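# Requesting Declassified Intelligence Records

Researchers who wish to consult Cold War intelligence files at the Rodbridge Reading Room must submit a written request before visiting. The procedure applies to students, journalists and members of the public alike. It covers material released under the standard review schedule, including the Zudura intercepts and the Zwahlen commission papers.

## Before you write

Consult the printed finding aid first. It lists 164 boxes by originating office, with a short note on the contents of each. Record the box number, the folder title and the range of years you need. Requests that name only a person or an event ("everything on the Storkex inquiry") are returned for clarification.

Check the access column as well. Folders marked O are open. Folders marked P are open in part, and pages have been withheld. Folders marked C remain closed and require a review request.

## Submitting the request

1. Complete Form 2 in full, using one form for each collection.
2. State the purpose of your research in one or two sentences.
3. List no more than three boxes for a single visit.
4. Send the form to the records desk by mail or deliver it in person before 4:00 p.m.

The desk will confirm receipt and assign a request number. Please quote this number in all later correspondence.

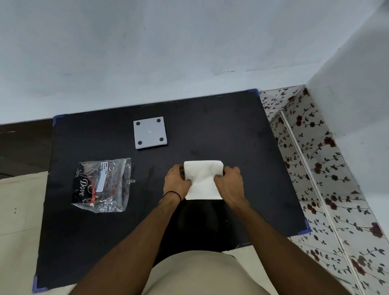

Open folders are normally ready within three working days. Partly open folders take longer, as each must be compared with its withdrawal sheet before it is issued. Applicants who plan to travel should wait for written confirmation before making arrangements.

## Asking for a review

If a folder is closed, you may ask that the decision be reconsidered. Write to Noura Sleiman, Head of Access, giving the folder title and the date of the original restriction. Explain why you believe the grounds for closure no longer apply, and cite any published source in which the same information has already appeared.

Reviews are completed in roughly 78 working days. The result may be full release, release with names removed, or continued closure. Requests received in September are held until the annual transfer of records has been entered in the finding aid.

## Citing the records

Give the collection name, box number, folder title and page. Where a page has been partly withheld, add the word "redacted" in brackets after the page number.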